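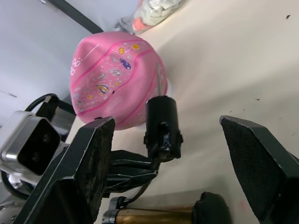
The pink basketball, seen from the wrist of one of the arms.

17 Apr 2024
By Poul Østergaard

Sixten Lundgren wants to talk about drawstrings. We have barely sat down and he has already pulled the cord out of his own hooded sweatshirt to show me what he means, and it takes him a good part of the conversation to get it back in.

"Look at it," he says, holding the thing up by one end. "It has no shape of its own. I pick it up here and the other end goes wherever it likes. A person doesn't even think about that. You've been pulling on strings your whole life!"

Lundgren runs data collection at Hafstein, where a small group gathers the demonstrations that a learning system is later trained on. People steer a pair of robot arms through ordinary tabletop jobs, over and over, and everything gets recorded: what the cameras see, where each joint is, how far the fingers are open. The project is called Skavmont, after the farm where his grandmother lived, and it has been going since November.

I had expected to hear mostly about software. Lundgren would much sooner tell me about balls, bags, cords and table edges, and about how long it takes a new operator to stop holding their breath.

"Everybody does it," he says. "They get the fingers close to the object and they just stop breathing. Then they grab too hard or too early. I tell them to hum. It really works, you can't hum and hold your breath. We had a whole afternoon where all you could hear in there was humming, and those were lovely recordings, very smooth."

What makes a recording lovely? He thinks that over for a while.

"You can see what the person wanted," he says finally. "When I play it back, at every moment I could tell you what the arm is going for. A bad one wanders. The operator got lost, or changed their mind halfway, and the arm sort of hangs there. If I can't tell what the plan was, I don't see how the model is going to."

He doesn't throw out every stumble, though, and here he gets properly excited and starts drawing on the back of my notes. A demonstration where the fingers miss, back off and come in again at a better angle is worth a lot to him. If the system only ever sees perfect runs, he explains, it has no idea what to do the first time it finds itself a little to the left of where it ought to be. So the group keeps a separate set for recoveries, and operators are asked to start some runs from an awkward spot on purpose.

"That was the best decision we made, and we made it late. We had 940 recordings by then and hardly a mistake in them. I was so proud of that! And then the policy we trained would drift off by the width of a finger and just carry on, closing on air, completely confident."

The set as it stands covers both rigid things and soft ones, and Lundgren is fond of the switch between them. A ball is honest work, he says. It is round from every side, it has a grippy surface, and the only real trouble is that it can roll. A child's ball with planets and a rocket on it is better than a plain one for his purposes, because the print gives the cameras something to hold on to when the ball turns.

Soft things are where the second arm comes in. Pulling a cord with one hand mostly moves whatever the cord is attached to. With two, one hand can hold and the other can pull, and the operator has to decide which does what. They don't all decide alike, and for a while that caused arguments.

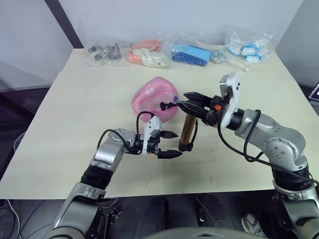

Two arms and a drawstring pouch. The gripper on the right has the cord.

"Half of us wanted a rule," he says. "Right hand on the cord, left hand on the pouch, always. It makes for very tidy data. The other half said people aren't like that, you use whichever hand is nearer. We fought about this over lunch for something like three weeks."

Who won?

"The nearer-hand people. I was on the other side, so I had to buy cake."

They did keep one rule from the tidy camp. Within a single recording, an operator who has started one way has to finish that way. Switching hands in the middle turned out to be very hard to label afterward, and labeling is already the slowest part of the job. Each run gets a short sentence saying what was done, written by somebody other than the person who drove the arms. Lundgren swears by this. The driver remembers what they meant to do, he says, and writes that down. Someone watching cold writes down what happened.

I ask about the views. The group records from above the table and from close in at the wrist, and I wonder aloud if the close one is really needed when the overhead picture shows so much more.

He practically jumps out of his chair. "But that's the one I'd save in a fire! From up high you get the layout, sure. You know where the table is and what's on it. But the moment the fingers close, the arm itself is often in the way. From the wrist you're right there. You see the seam on the ball. You see if the pad is going to touch flat or on a corner."

It also changes how the operators drive. Some of them start out watching only the wide view and later find themselves living in the wrist view for the last bit of every grasp. Two went the opposite way, and Lundgren is delighted by that too. He'd like both kinds of driver for as long as he can get them.

There are things he would do differently. He would write down the lighting from day one. He would name files in a way that a stranger could follow; the early ones have names like "pouch_good_really" and he has been renaming them on quiet mornings. And he would bring in a wider range of objects sooner, even ugly ones that don't behave.

"We fell in love with a few objects," he says. "You get good at them and it feels like progress. Then somebody puts a different bag down, same size and everything, with a stiffer cord, and you're a beginner again. So now, if the whole group is comfortable, that's my sign to change the table."

Next on his list are zippers, which he has been putting off, and lids that need a half turn before they lift. There is also a plan to have two people drive together, one to each arm. They have tried it exactly once. He describes it as a bit like carrying a sofa down a staircase with someone you've only just met, and he can't wait to do it again.

By now the cord has been through his hood as far as the left ear, where it seems to be stuck on something. He works at it with both hands while he tells me about zippers.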